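Notes for the evening talk, November. Slides are only pictures so don't read off them. Water on the lectern. Slow down!

**Working title:** Can it do the washing up yet?

### Start

Hello everyone, thanks for coming out in the dark. Colleen Caron has asked me to talk until the tea is ready, and she's told me to leave plenty of time for questions, so I will try (she knows me).

Start with the hands-up. Who would let a machine loose in their kitchen if it cost the same as a decent fridge? Wait for the hands. Then: who would still do it if it broke one bowl a week? Wait again. Last time, over at Kerr, the hands dropped by a good half and a man at the back said it depended on the bowl. He was right, and I've been pinching it ever since.

My short answer tonight is "some of it, slowly, if you've tidied up first". If people want to nod off after that they've had the main point.

### What I do all day

Keep this bit brief. I work at Wodar, we're a small outfit, and for the past couple of years I've been on the kitchen side. Before that I was on the shop floor at Alletness, packing line, where the machines were really very good. Same box, same place, same height, all shift long. You could set your watch by them. Then somebody would change the supplier for the tape and we'd lose a morning.

People hear that factories are full of robots and assume the home must be next, like moving from a big car to a small one. I thought so too! It's closer to moving from a train to a bicycle in traffic. The train is faster and stronger and has never once had to go round a pushchair.

(If they laugh, tell the tape story properly. If not, carry on.)

### The kitchen slide

OK, so this is the sort of thing we're up against. Leave it up for a bit before talking.

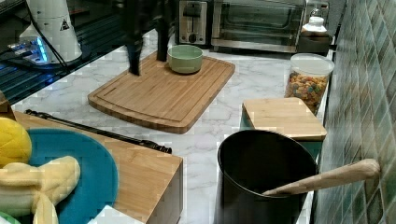
*Slide 2. Gripper over the chopping board, green bowl next to it.*

Ask the room what they'd clear away first. Someone always says the toys. Someone else will go for the cereal.

Then talk about the bowl. Shallow, round, nothing in it, and it's near the edge of the board. You or I would pick that up while looking for our glasses. With two fingers you've got to choose: do you pinch the rim, or try to get round the outside? Pinch the rim and the whole thing wants to tip. Go round the outside and you need fingers that open wide enough, and room either side to get them down. I've spent whole afternoons on rims.

Point at the wooden spoon in the pot. Long handle, sticking out over the counter towards the tiles. Lovely thing to grab, you'd think. But an arm that's coming across for something else can catch that handle on the way past, and then you've got a spoon and a pot to worry about. Planning around stuff that sticks out is a big part of the job and it's the part that looks like nothing when it goes well.

Clear plastic next, the cereal canister. Depth cameras can have a rotten time with clear plastic. They may see straight through to whatever's behind, or get the cereal and miss the tub. White lid helps a lot. If you ever want to be kind to a robot, buy tubs with lids you can see.

And soft things! Plush toys squash, so the shape you planned for isn't the shape you've got once you've closed the fingers. On the other hand they don't break, so I'm fond of them. First thing I'd hand over to a machine in a real house is picking up soft toys.

### Where we've got to

Be straight with them here. Don't sell.

Things I'd trust on a good day:
- moving a light, dry item from one clear spot to another
- putting soft stuff in a basket
- wiping a flat counter, provided there's nothing on it (yes, I know)

Things I wouldn't, not without me standing there:
- glasses
- anything hot
- a full drawer of cutlery
- bin bags, which are the devil

Then the numbers, just the one set. We ran 366 goes at clearing a counter on the Statance trial, and kept a diary of every time one of us had to step in. Don't go into the whole diary. Just say the longest spell without help was seven goes in a row and we bought a cake. The cause of most of the step-ins was something lying where it hadn't been the time before.

### Shop floor again

For the folk from the workshops. It's the in-between jobs that are stuck. Sorting returns, sweeping swarf, fetching the odd clamp. All household chores really, with steel toecaps on. If we crack the kitchen I think those come along with it, and I'd put money on the returns shelf going first.

### Questions I'll get

Will it take my job: talk about Alletness, what changed there and who moved where. Don't wave it off.

How long: say I don't know. Colleen will push. Still say I don't know.

Can it iron: no.

Remember to thank the tea people and bring back the clicker.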